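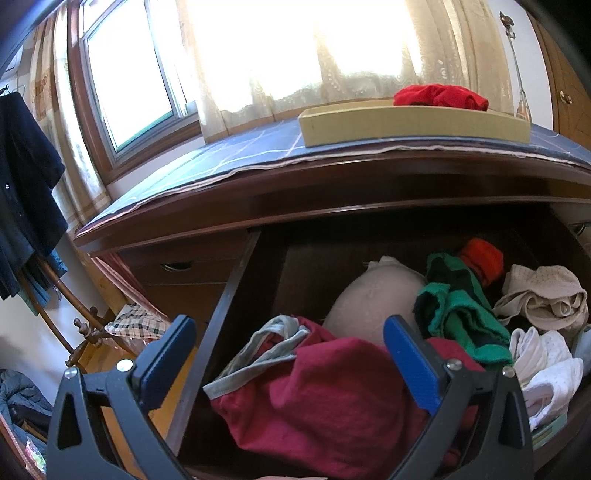
The Drawer You Keep Meaning to Get To

By Peiyu Jiang

My grandmother had a dresser in her back bedroom in Birulness, and the second drawer of it was always known as the Zulberg drawer, after an uncle by marriage who came for a weekend and left his socks in it. Everything that had no other home went in there. Scarves, slips, a bathing suit with the elastic gone, pillowcases waiting for their partners. You had to lean a hip against the frame to get it shut, and on damp days in August it wouldn't shut at all.

I have lived in four apartments and one house since then, and I have had a Zulberg drawer in every one of them. I suspect you have one too! It's usually the drawer at the height where your hand falls naturally when you're carrying laundry and thinking about supper. In goes the red thing, in goes the green thing on top of it, something white gets pushed toward the side, and a beige bundle that was rolled up nicely once upon a time starts to come open again.

Now, I'm fond of a dark wood dresser, and I wouldn't trade mine for anything with soft-close runners. But a deep drawer in dark wood swallows things. The back of it is all shadow, and a navy sock can live there quite happily for a year. Bright colors do better. You can find a crimson top or an orange-red roll of cloth in the dark at six in the morning, while the black ones might as well be in another town.

So last spring I gave up an evening to it. I took everything out and put it on the bed, which I do recommend, even if it means you can't go to bed until you've finished. I wiped the bottom of the drawer with a barely damp cloth and let it air with the window open while I made tea and called my sister, who talked for so long that the tea went cold.

Then came the folding. I'm a roller by upbringing — my mother rolled everything, even dish towels — but slippery fabric doesn't care to be rolled, and it will undo itself the moment you turn your back. Smooth, silky pieces I now fold flat in thirds and lay toward the front. Cotton and knits I roll fairly tight, with the loose edge tucked underneath, and stand along the side. Anything with gathers or elastic gets folded in half and left alone, as there's no winning that one.

I used 2 shallow boxes as dividers, the lids off a pair of winter boots, and they've held up beautifully. You can buy lovely ones in linen if you like. Put the whites together in one of them, so they aren't picking up fluff from everything else, and leave a little bare wood showing somewhere. A drawer packed right to the sides is a mess again by the end of the week, in my experience.

Mine has slipped a bit since the spring. There's a scarf in there this morning that belongs in the hall closet, and a single pillowcase with a scalloped hem whose partner I still hope to find.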